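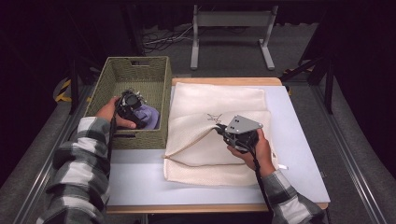

Colm Doherty told me the roof at Kuststead church was never the real trouble – it was the drains, and he'd been saying so for years. I came to agree with him, though it took me two wet winters and a lot of ladders.

2.3 Where the water went

I'd gone in expecting slipped slates. What we found was a Victorian downpipe emptying straight into the footings of the north aisle, and the plaster inside was damp to shoulder height. We took 300 moisture readings along that wall, and I've plotted them by height in Figure 4. The lowest course was far and away the worst.

Figure 4. Moisture readings, north aisle wall, by height above floor.

The parish had £970 put by for gutters and the quote for new drains came to £1,652, so the work was split into two stages. I rather liked that, as it let me measure between them! Esko Ruotsalainen thinks the cement pointing is holding the damp in, and he may well be right – I haven't separated the two effects here, and I come back to the pointing in section 3.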